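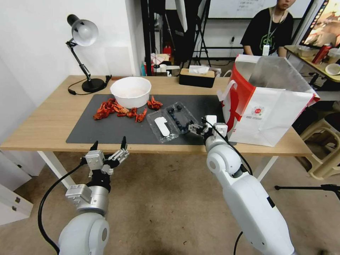 How did the Suez Crisis change the relationship between Britain and the United States? I'm writing a short paper on it for Professor Abou Jaoude's evening class and I am completely hooked. I knew the bare outline (the canal gets nationalized, Britain and France and Israel go in, everybody has to come back out) but I had no idea how much of the pressure came from Washington! It's been a long night of reading, and my desk has turned into a supper table, with red crayfish shells scattered next to the white bowl and a row of blueberries in a plastic clamshell, and I still can't stop turning pages. What I can't work out is whether this was a real break between the two countries or just a very bad few months. My textbook says "humiliation" and moves on. The paper is 4 pages, so I need to pick a side pretty soon.

Gumaro Alvarado
Posted in April, 11:40 p.m.

Print this page | E-mail this page

Pludum

Oh, this is one of my favorite subjects, so forgive the length. I'd argue for a bad few months with a very long shadow, and I think you can fit both halves of that into your paper if you keep the background short.

Start with the money. Britain in 1956 was still trying to hold up the value of the pound, and once the fighting started, people began selling it. The British needed help from the International Monetary Fund, and the United States made it plain that the help would not be there without a cease-fire and then a withdrawal. Oil was the other squeeze. The canal was blocked, a pipeline through Syria was put out of action, and Washington held off on making up the shortage until the troops were on their way home. When you read it day by day it's gripping — an ally being steered out of a war by its bank balance.

Then look at how fast the two governments patched things up. A new prime minister came in at the start of 1957 and met the American president in Bermuda that March. By 1958 the two countries had signed an agreement to share nuclear weapons knowledge, something the British had wanted since the end of World War II. You don't do that with a country you've broken with!

The long shadow is what British leaders took away from it. Many of them decided that Britain should never again get caught on the opposite side from Washington in a major crisis. The French drew close to the reverse lesson, that the Americans couldn't be counted on, and put more of their energy into Europe and into a bomb of their own. If you have room for only one comparison, use that one. It's terrific.

Botton

It was about the election. The US was voting that same week and the president was mad. Also Hungary was going on at the same time so it made the West look bad. I'd just write about that.

Nestotent

Botton is too quick, but don't skip Hungary! The Soviets were crushing the uprising in Budapest in those very same days, and the Americans couldn't easily condemn one invasion while backing another. That's a big part of why they took the matter to the United Nations, where they ended up voting on the same side as the Soviet Union against their own two closest allies in Europe. I still get a jolt when I read that.

One small thing to add to what Pludum wrote. Be careful about saying Suez ended the British Empire. India had been independent for years already, and plans for the Gold Coast were well along before any of this. "Sped up" is safer than "ended," and even that gets argued over.

For sources, the State Department's published volumes of diplomatic papers (the series is called Foreign Relations of the United States) are free to read online. Pick 2 telegrams from early November and quote them directly. Teachers love that, and they're great fun to read. Come back and tell us which side you picked!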